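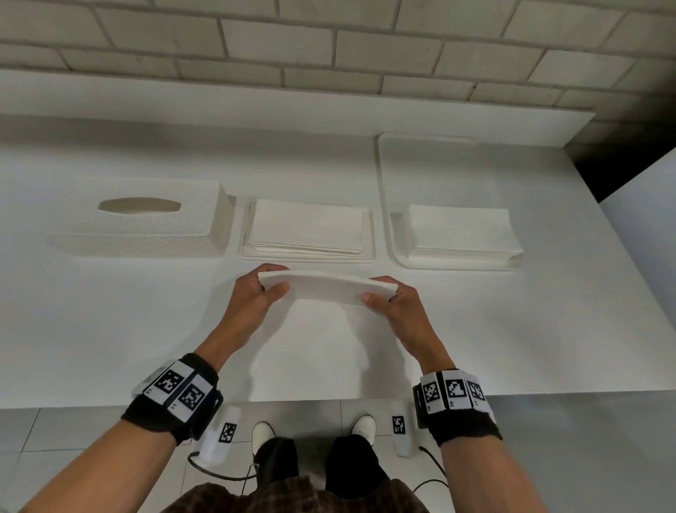 Skoltunham and Goltesine Fellowship: minutes of the June prayer and outreach meeting

The meeting opened at 7.30 in the evening with a hymn and a reading from the Psalms, and we then sat quietly for a good while, longer than the agenda allowed, but it was felt to be time well spent and the business could wait.

Apologies were received from our friends at Skivirport, who had their own midweek service.

Minutes of the last meeting. Agreed, with one small correction: the harvest supper is to be held at Goltesine and not at Skoltunham as written.

Prayer chain. We heard with real thankfulness that 15 households are now on the chain. Some of the older members would much prefer a telephone call to a message, and it was agreed that anyone who asks for a call should have one, however late in the day the request comes in. Please keep requests short and leave out private details unless the family has said they may be shared.

Summer mission at Skivirport. There was a long and very happy discussion of this. The beach services will go ahead on the same pattern as last year, with singing first, then a short talk, then tea for anybody who cares to stay and chat. We have 200 of the new Gospel booklets in hand and it was agreed to order no more until we see how these go. Several of us spoke of wanting to listen more this year and hurry people less, and there was warm agreement all round the room.

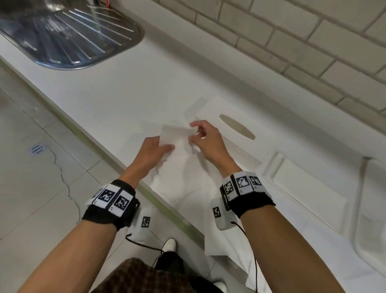
Who may join the mission team at Skivirport?
Anyone who worships regularly with either congregation is welcome, and those under 18 should come with a parent or guardian.

Giving. The Lent boxes came to £258, of which £156 has already gone to the hardship fund. The remainder will be held over for the mission travel. Thanks were recorded to all who gave, and especially to the children.

Malhotra Hall. The hall is ours for the autumn Bible study on the same terms as before. We shall begin with the letter to the Philippians and take it slowly, a few verses each evening, with plenty of room for questions.

Any other business. A request was made for more of the old hymns at the evening service, and this was passed to the musicians with our love. The large-print hymn books are still at Goltesine and need to come back.

The meeting closed with the Grace at 9.10.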